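Search this blog
Home | Recipes | Kitchen stuff

The great chopstick sort
By Ostap Symonenko
November 27, 2021
Share 40

I have wanted a proper home for our chopsticks for ages, and now we finally have one! They used to live in the drawer with the peeler and the birthday candles, and every single time I made noodles I'd end up digging around in there while the pan was getting too hot.

The new holder is pink. Very pink. I love it. It's a plastic basket with rows of little square holes in the front, plus a small compartment on the side that I'm already eyeing for teaspoons. The bottom flares out a bit too, and I just like the shape of it.

So I put the fuzzy blue mat down over the table (it's so soft, and small things don't roll off it and under the stove) and got sorting. The dark brown ones went first, as those are the ones we eat with most nights, and then I got to the colored ones, which are my favorites.
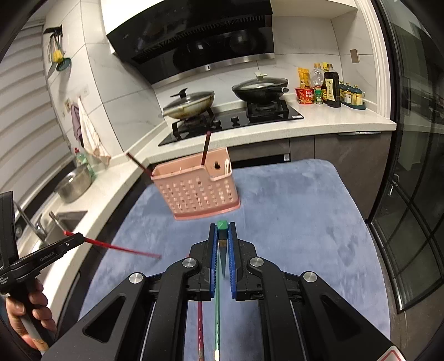 Brown ones in the pink holder, red one on its way. Lids on over at the stove!

I'm torn about how to group them. By color looks so cheerful, but my sister sorts hers by length and she can grab a pair without looking. For now I'm going with color, and the dark one with the green square tip gets a spot near the front.

Next job is the ladles and spatulas. They've been in an old jam jar since March and it tips over if you so much as look at it. I'd love another holder in the same style, maybe yellow this time, if I can find one the right height.

How do you keep yours, tips up or tips down? I do tips up, my mother does tips down, and we have been going back and forth on it all week. Tell me in the comments!

6 comments
Older post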